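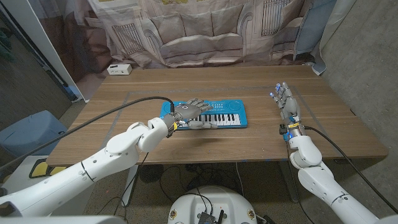 Left hand on the toy keyboard, right hand raised.

10 November 2018, Hala Chraibi

Ticket: spare hands, budget line. Still open.

Need a decision on the second pair before the order goes in. Brandarano quote is 394 per finger module, Forinus 384 but no wrist cable included, thats another 117. So Forinus is dearer once you add it. Asked both for delivery dates, only Brandarano replied.

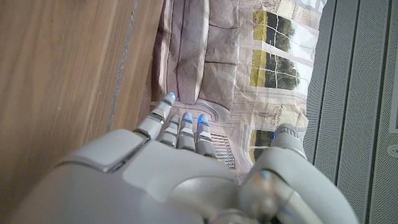
Also want fingertip spares in the same order, postage is almost 142 each time. Tried splitting it in August, waste of money. Wrist cables: pls quote the longer ones too.

Waiting on: sign-off, Forinus dates.

Recent tickets
Ansari bench power, second socket
Flaltach invoice, wrong adress
Table tape, reorder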